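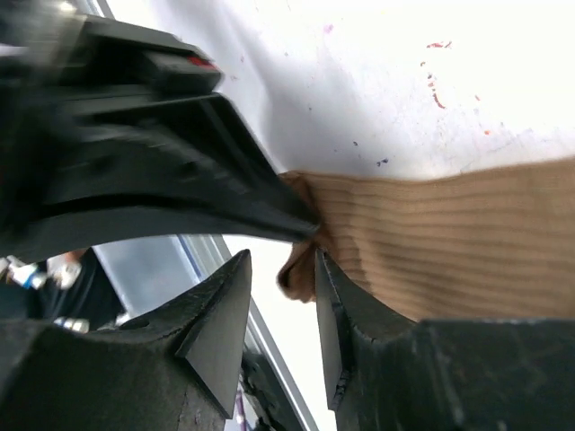

I gave up on matching socks years ago. Mine live in a heap at the bottom of a drawer and I pull out two that are roughly the same length, so I was probably the wrong person to send to the Mumden robotics club, where they've spent the whole spring term trying to get a machine to do the job properly.

The club meets above the old Thorlacius print works, up a staircase that smells of ink and toast. They're getting ready for the Eketti Cup, a student contest in which every team gets the same pile of laundry and 60 minutes to deal with it. No hands allowed once the clock starts! Towels are easy, I'm told. T-shirts are a pain. Socks make grown engineering students put their heads on the table.

I had a go at driving the arms myself and I can see why. You'd think a sock would just sit there and let you pick it up, but it slides about, it folds where you don't want it to, and if you grab it a thumb's width too far along, the cuff flops over and hides. My first try ended with the sock on the floor. My second ended with me apologising to a sock.

The students are far more patient. They practise by steering the grippers through the same move over and over — one arm takes hold, the other comes in to meet it — and every go is saved so the software can learn from it. The tally on the whiteboard stood at 1453 when I arrived and somebody rubbed out the last digit and changed it while I was still taking my coat off.

The software has a name, Maltis, and they talk about it the way people talk about a puppy. Maltis likes ankle socks. Maltis is scared of black ones. Maltis had a very good evening in June and hasn't been quite so good again, and there's a long-running argument over whether the lamp had been moved.

There are six of them on the team, and by nine o'clock they were all crowded round one end of the bench, arguing about fingertips. Half wanted rubber pads, for the grip. The other half said rubber drags the cloth along with it and makes everything worse. I said I'd always found it helped to lick your thumb, and one of them wrote that down.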